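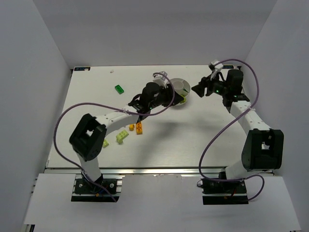 Print this item | E-mail this item

Layout Notes: Reworking the goods yard at Ladonero

Members who attended the spring running evening will be aware that the goods yard on the Ladonero layout has been withdrawn from use. The layout section has now agreed on a plan for rebuilding it, and this item sets out what will be done, who will be doing it, and how members may take part.

The yard was laid when the layout was first built, and it was designed for the short four-wheeled wagons that made up most of the club stock at that time. The curves at the throat were tight even then. As members have moved to longer vehicles, derailments at the two inner sidings have become frequent, and on several recent running evenings the yard could not be worked at all without a hand on the stock. The point motors beneath the throat are also worn, and spares of the same pattern can no longer be obtained.

Bujar Petkov, who leads the layout section, prepared three track plans over the winter. The section has chosen the second. It keeps the yard within its present baseboards and gives up one siding in exchange for gentler curves on the other six. The longest siding will take a train of bogie wagons together with its locomotive and brake van, clear of the run-round loop. The goods shed stays where it is. The coal merchant's office will move to the station side of the approach road, where it will hide the joint between the boards.

The imagined history of the line has been adjusted to suit. Ladonero has always been presented as the junction for a branch to the quarries at Braltuvus, though the branch itself disappears behind the backscene after a short distance. In the revised version, the railway is supposed to have relaid the yard once the quarry traffic went over to larger wagons and the horse-drawn cartage business fell away. This allows the space left by the missing siding to be modeled as disused ground, with the old sleepers still in place and weeds coming through the ballast. Members who enjoy scenic work may find this the most rewarding part of the project.

Track and electrical work

All existing track in the yard will be lifted. Plain track in good condition will be cleaned and offered to members at the sales table. The old points will be stripped for parts and will not be sold, as most of them have faults that are difficult to see.

New points are being built by members on copper-clad strip. Vesela Lazarević has kindly agreed to supervise this work and has made a set of templates, printed full size, which are kept in the drawer under the workbench. Members building a point should sign for the template and return it flat. Each point will be tested with the section's own check wagons before it is laid. A point that passes a light van may still throw a heavy tender, and members are asked not to be discouraged if theirs comes back for adjustment. The first one built by the present writer came back twice.

The wiring will be replaced throughout. The present loom was extended many times and is not fully recorded. The new wiring will follow a single color code, a copy of which will be fixed inside the control panel and another kept in the layout file. Each siding will have its own section switch, so that a locomotive may be held at the buffer stops while another works the yard. The control panel will be rebuilt on the same frame, with the track diagram redrawn to match the new plan.

Stock standards

The rebuilding has given the section an opportunity to review the standards for stock run on club layouts. From the date the yard reopens, all vehicles used on Ladonero must meet the following:

Wheels must be set to the club back-to-back gauge, which hangs on the hook beside the fiddle yard.

Couplings must be at the standard height. Vehicles permanently coupled within a set need comply only at the outer ends.

Wagons must be weighted in line with the table on the notice board. Open wagons may carry a removable load to make up the weight.

Locomotives must run through the whole of the yard in both directions, at slow speed, before being entered on the running list.

These are close to the standards that most members already follow. Older stock of historical interest may still be run on the main circuit by arrangement with the section leader, but it should not be taken into the yard.

Timetable for the work

The first working session will be held on 27th May, when the track will be lifted and the baseboard tops made good. Building of points may begin at once and may be done at home. The section hopes to have the yard wired and tested by the end of July, with ballasting to follow once everything has been shown to run well. No scenery will be fixed down until that stage has been reached – past experience on the Dirora layout, where a platform had to be cut away to reach a failed joint, has been taken to heart.

Working sessions begin at 6 p.m. in the clubroom. Members should bring their own hand tools. Soldering irons, a track saw and a pair of trestles are available from the club store. Junior members are welcome at all sessions, but must be accompanied by an adult when soldering is in progress.

Materials will be met from the layout fund. Copper-clad strip and rail are on order from Tran, who have supplied the club for many years, and delivery is expected before the first session. Members who have usable lengths of rail, slow-action point motors or signal wire to spare are invited to speak to Bujar Petkov.

During the work, running evenings will continue on the main circuit and through the station, with goods trains passing the yard without stopping. The revised running sequence has been placed in the folder on the signal box shelf.

Print this item | E-mail this item

Contact the newsletter editor | Copyright the club and contributors | Back to top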